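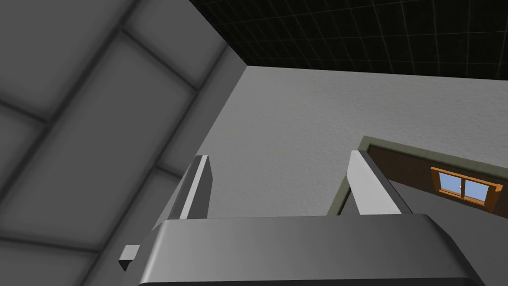

Last updated: January 27, 2025

Chapter 12
Who Owns the Air? Dividing Up the Spectrum

In July, the regulator in the small republic of Curnard set out to answer a question that sounds simple: which company should get the radio frequencies a retired television channel had left behind? It received 200 written replies. Most of them agreed warmly on the need for fairness and then explained why fairness required giving the frequencies to the sender.

Curnard will keep us company through this chapter. It has 2 mobile networks, Vetora and Dafis, and one hopeful newcomer, Cludari, which at the time owned a logo and a very good lawyer. Their quarrel contains nearly everything you need to know about spectrum policy, including the bad temper.

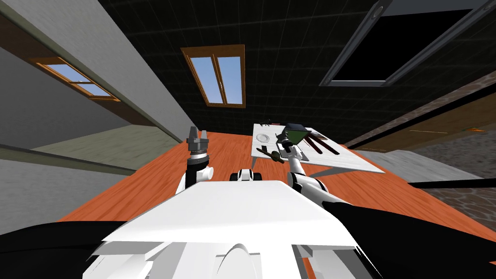 The lawyer was Catrin Prosser, and her argument was short. Vetora and Dafis already held all the low-band spectrum in the country. Low frequencies travel far and pass through walls well, so a network without them must build many more masts to cover the same ground. Let the two big firms bid freely, she wrote, and they would pay handsomely - partly for the airwaves and partly for the pleasure of keeping Cludari off them.

Vetora replied that it believed deeply in competition and saw no need for any more of it.

12.1 Three ways to hand out a license

A government can hold a hearing and pick the applicant it likes best, which is slow and tends to reward good writing. It can draw names from a hat. Or it can hold an auction, which raises money and is popular with finance ministers for that reason. 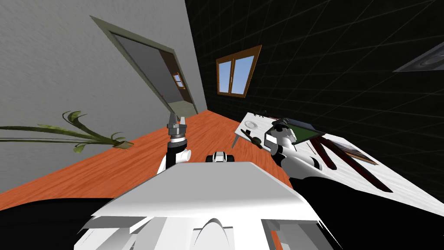
Page 200

Auctions come with rules, and the rules are where the fighting happens. A spectrum cap limits how much any one bidder may hold. A set-aside keeps a block back for new entrants. Siwan Voyle, the economist who drafted Curnard's first proposal, wanted a cap and no set-aside. By the final version she had both, and complaints from all 3 companies.

Before reading on, write down which of the two rules you would drop, and who would thank you for it. Keep the note. We will return to it in Section 12.3, when the bids come in.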